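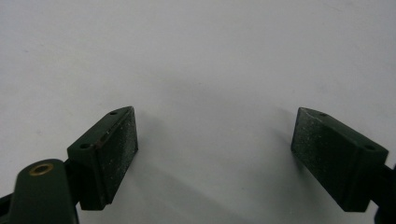
# Catby: wipe-down records for matte white surfaces

A table of 939 wipe-downs on matte white worktops, desks and shelves, with notes. It was put together to check a claim that shows up in most sales copy for this kind of finish, namely that everyday marks come off with a damp cloth. I didn't believe it when we started. I believe part of it now, and the part is smaller than I'd like for something people pay extra for.

Maintained by Brenda Lucero. Wiping and note-taking by Fermín Toledo, Crisanto Dela Peña and Sieglinde Kröger. Tymofii Stelmakh cleaned up the table and disagrees with me on the section about tea.

## What's in it

| File | Contents |
|---|---|
| `wipes.csv` | one row per wipe-down, 939 rows |
| `surfaces.csv` | one row per surface, with finish, age and room |
| `notes/` | free text, one file per home |
| `CHANGES.md` | corrections, most of them ours |

The surfaces are in 7 homes. Three of the kitchens have worktops sold under the Jendetti name, two have Troncoso, and the rest are a mix of desks, shelves and one hallway bench whose owner threw out the paperwork. Treat the maker column as what the owner told us. We never took a panel off to look at the back.

## Columns in `wipes.csv`

- `surface_id`: matches `surfaces.csv`
- `mark`: coffee, tea, tomato, turmeric, pencil, ballpoint, grease, dust, scuff, unknown
- `wait_min`: minutes between the mark being made and the first wipe. The longest wait is 90. Blank if the mark was already there when we arrived.
- `cloth`: cotton, microfiber, sponge (soft side), paper towel
- `liquid`: none, water, dish soap, other
- `strokes`: counted out loud by whoever was wiping
- `result`: gone, faint, same, worse
- `light`: daylight, overhead, both
- `who`: initials

`worse` is a real value and gets used. Mostly it means grease that was spread thin over a wider patch, where it then showed up as a shiny area. On a glossy worktop you would never notice it. On a matte one you notice it every time you walk past.

## How marks were judged

By eye, from standing height, then again with your head down near the edge of the surface, looking across toward the light. If the two looks disagreed, the worse one was recorded.

This is a weak method. I know it's weak. We tried having two people score the same marks without talking, and Crisanto and Sieglinde split on `gone` versus `faint` often enough that I wouldn't trust any finding that depends on the line between them. If you merge those two into one value, the table gets a lot steadier and a lot less interesting.

We didn't use a color meter. Someone will suggest one. A color meter tells you there's a difference whether or not a person eating breakfast would ever see it, and the question was about people eating breakfast.

## What I think it shows

**Dust and crumbs.** Fine. Any cloth, no water. White surfaces get a name for showing everything, and for dry crumbs that's fair, but they also wipe clean on the first pass.

**Coffee.** Comes off with water if you get to it soon. Left for the full wait, it needed soap, and on the older surfaces it often left a ring you could find if you knew where to look. Owners who knew about the ring found it. Guests didn't.

**Tea.** I say it's worse than coffee. Tymofii says the tea rows come mainly from a single kitchen with hard water and that I'm measuring the kettle. He may be right. Filter on `surface_id` and see for yourself.

**Turmeric.** Don't.

**Pencil.** The surprise, for me. I'd expected pencil to be easy. On the desks it smeared gray under a damp cloth and came up much better with a plain eraser, which isn't in the `cloth` column because we only thought of it late. Those rows say `other` and the notes explain.

**Scuffs.** Bag buckles, the bottoms of unglazed bowls, a lamp base that gets dragged. Half of what owners called scratches were material left behind by the other object and could be rubbed off. The other half were polished spots in the finish, and no amount of wiping fixes those. More wiping makes them bigger. I suspect a good deal of the wear on these surfaces comes from cleaning them.

## What it doesn't show

It doesn't show that one maker is better than another. There are too few surfaces, and age is tangled up with everything. The Troncoso worktops are the newest ones in the set and they do best, and I'd expect that to be true of any maker's newest worktops. Please don't quote this table in a buying guide. One has already done it, and got the direction of the coffee result backward.

It doesn't cover bleach, melamine foam or anything gritty. Owners didn't want those on their furniture and I wouldn't have either.

It says nothing about heat.

It also leans toward tidy people. Anybody willing to let Fermín stand in their kitchen counting strokes out loud is already someone who wipes down the counter at night. The greasy, lived-in end of the range is thin.

## The Unov rows

One home had been using a spray called Unov, which the owner swore by. We logged a batch of wipes with it and a matching batch with water and dish soap. Results were the same as far as I could tell, apart from the smell. The spray rows have `liquid` set to `other`. I left them in because leaving them out would look like I was hiding something, but the comparison was done in one room, by one person, who was being watched by the owner.

## Known problems

- `strokes` over 20 were sometimes rounded to the nearest five. Sieglinde didn't round. Everyone else did at least once.
- `light` was added after we'd begun, so early rows were filled in from memory. I would ignore it in those.
- An earlier copy had 1152 rows. The extra ones were duplicates and practice wipes, plus a run of rows where nobody had written down the mark. If your copy has that many, get a new one.
- Two surfaces listed as matte are closer to satin. Both owners insisted on matte. See `notes/` for each.
- The September rows for the hallway bench were made while the hall was being painted, and some of the `unknown` marks are probably paint.

## Using it

Take what you want and say where it came from. If you add rows, keep the column names as they are and put your own initials in `who`. Rows with an empty `result` will be sent back.

Corrections go to Brenda. Arguments about tea go to Tymofii.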